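Folding ribbed jumpers so they stay folded

lilla_sz

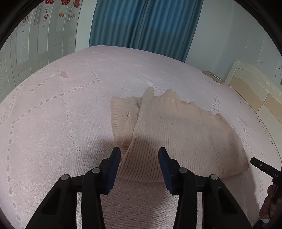
Beige ribbed one, on the bed

I'm sorting the winter knits before November and the ribbed jumpers are beating me. I fold the sleeves in, fold it in half, and by the time I've done the next one the first has gone baggy at one end. T-shirts are fine. Drawer is 18 cm deep inside. Any method that works for rib?

Santino J
Sleeves straight across the back, one over the other, then thirds from the hem up. Don't fold in half lengthways, rib springs open along that line. And do it on a table. A bedspread gives under your hands.

hgodoy70
Disagree about the table. I've always folded on the bed and my piles are fine. I'd roll it. Start at the neck, roll to the hem, stand them up in the drawer.

Santino J
Rolling a chunky knit in an 18 cm drawer? You'll get four in and it won't shut.

hgodoy70
I get six in mine. Same sort of depth.

Milagros A
Rolling stretched the neck on one of mine, so I stopped. I fold like Santino but turn the thick hem band inwards first so it isn't on the outside of the pile. Also, are those dark specks on the knit in your picture? Might be bits of fluff. I'd go over it with a lint roller before it goes away.

lilla_sz
Could be fluff, I'll check. Tried the thirds just now with the band tucked in and it's flatter, though the sleeves still make a lump in the middle.

Santino J
Fold each sleeve down at the shoulder so it runs parallel to the side. Less bulk in the middle.

hgodoy70
Or roll it.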